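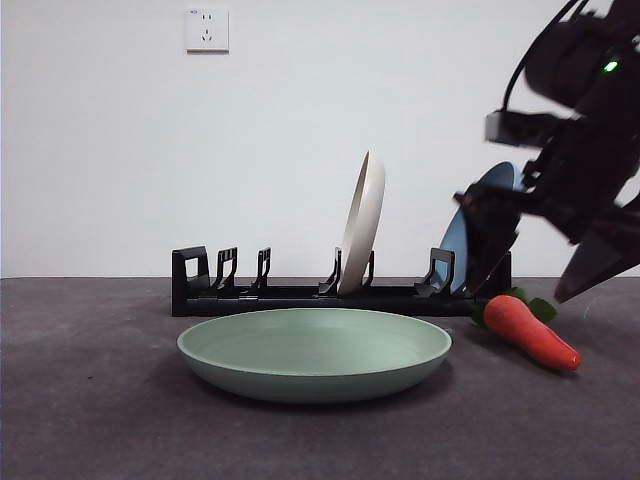

I'm trying to write house rules for our tabletop arm, and I would love some advice from people who have already been through it. We're a small group in Okine, the project is called Marsden, and up to now all our rules have lived in people's heads. That worked fine while there were only a couple of us (we simply talked to each other!), but now we have new folks taking shifts, and everyone has a slightly different idea of what is allowed. One of us thinks it's all right to lean over and straighten a plate while the arm is moving, as long as you stay at the far end of the rack. When the green plate is lying flat in front of the rack and the toy carrot is off to the right of it, right under the gripper, I can see how somebody would think the plate is fair game and only the carrot is off limits. I don't like it, but I also don't have anything written down to point at. So what do you put in your rules? And how do you write them so that people will read them? My first draft came to 4 pages and I got bored typing it. I'm also unsure whether the tidying-up habits belong on the same sheet as the safety ones or somewhere else.

Asked December 11, 2023 in Revia Community Help > Robots and Automation

Answers
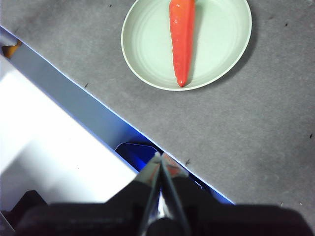 Irnov

Oh, I feel for you, I've written that long draft too, and I have a soft spot for it, but it lives in a drawer now. What we have on the wall is one page in big type, and I'd encourage you to go the same way.

Your leaning-over question first. Our rule is that the whole reach of the arm is off limits while it has power to move. It doesn't matter which end of the rack it happens to be at. We marked the reach with tape on the table and on the floor, and if any part of you has to cross the tape, you press stop first and say "stopped" out loud. It feels silly for a day or so and then you do it without thinking. Please don't make separate rules for separate objects. A plate that is out of the way at one moment may be the very next thing the arm goes for, and a new person has no way of knowing what it's been told to do.

Second, decide who has the stop button. On our shifts one person holds it and does nothing else with that hand, no phone and no coffee. If they want to step away, the arm gets stopped before the button changes hands. I know it sounds strict for a small machine picking up toy food, but small arms pinch fingers too, and plates break.

Third, slow speed after any change. New fingers on the gripper, a rack moved, a cable rerouted, a different program, anything at all: you do 5 slow runs with someone watching closely before you go back to normal. We went back and forth on that number for ages and picked it mostly so we could stop arguing.

Then there's the end state, and I think people skip this one. Write down what "done" means for each task. If the task is to put the carrot on the plate, does it count when the carrot lies right across it with its tip just short of the rim?
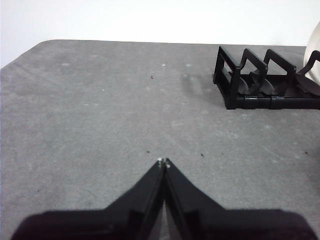
We say it counts if it's resting on the plate and the fingers have let go, and we wrote that sentence down word for word, so the morning shift and the evening shift mark their sheets the same way. Before that we had 1325 runs logged, and going back through them to sort out who meant what by "done" was a miserable couple of weeks in December that I wouldn't wish on you.

As for tidying, I'd keep it on the same page but at the bottom, under its own heading. Ours says to wipe the table with the arm stopped, pick up crumbs and bits, check that the rack hasn't crept, look over the fingertips, and put everything back at its starting spot. We do the full wipe every 100 runs and at the end of a shift. Also leave a bit of blank space for handwritten notes, you'd be surprised how much good stuff ends up there, and read it through together once in a while.

One more thing and then I'll let you go. Whoever is newest should read the page aloud to the group before it goes up. When they stumble on a line, rewrite that line.

Community member

Agree with the tape. Get the wide kind, the thin stuff peels off.

Community member

Check the manual that came with your arm before you write anything, since the maker will have its own safety section and yours shouldn't say something different. If you're inside a school or a company there is probably a safety office that wants to see it too. We didn't ask ours and had to redo the whole sheet. I can't help with the tidying part, ours is a mess.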